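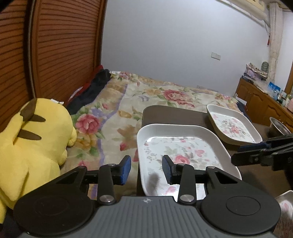

Floral dish on the tray table

Washing and storing football jumpers at home
Tips page, by Marina Kourkoulas

Our under-13 side at Cesgate has 24 jumpers and one household takes all of them home after each match. This season it is my turn. I wrote down what works in my laundry, so that the next family does not need to start from zero.

Before the wash
Shake the jumpers outside, over the grass. Dry mud comes off with a soft brush, but wet mud only goes deeper into the fabric, so let it dry overnight first. Turn every jumper inside out – the numbers on the back will crack if they rub against the drum. Look for tape on the sleeves. One piece of strapping tape went through my machine in March and left glue on 5 jumpers.

Grass and blood
For grass stains I use plain white vinegar with the same quantity of cold water. Leave it up to half an hour, then rub gently with an old toothbrush. Rinse it out well before any other product goes on. Blood needs cold water and ordinary bar soap, as soon as you get home. Never use hot water for blood, it fixes the colour. Bleach is also a bad idea, our white stripe turned yellow from it two seasons ago and it is still yellow.

In the machine
Wash cold, on the gentle cycle, with half the usual amount of liquid. No fabric softener, please. It stays in the polyester and after some weeks the jumpers smell of sweat even when they are clean. I make two loads, because one full load does not rinse properly. Socks go separately and the Velcro on the goal umpire's coat must be closed.

Drying
Hang them by the bottom hem, in the shade. Pegs on the shoulders leave small points in the fabric. If it rains, a clothes airer in the garage with the door a little open is enough. Do not put them in the dryer, also not on low.

Mouthguards and boots
Rinse the mouthguard in cold water with a drop of dish soap and let it dry in a case with holes. For boots, take out the insoles, fill each boot with newspaper and change the paper before bed. Keep them away from the heater, the glue of the sole becomes soft.

Packing the bag
Fold the jumpers in number order, smallest at the top. The spare laces and the pump needle live in the side pocket – please put them back there. The bag goes to the canteen window at the Joubert Street ground by 8.15 am.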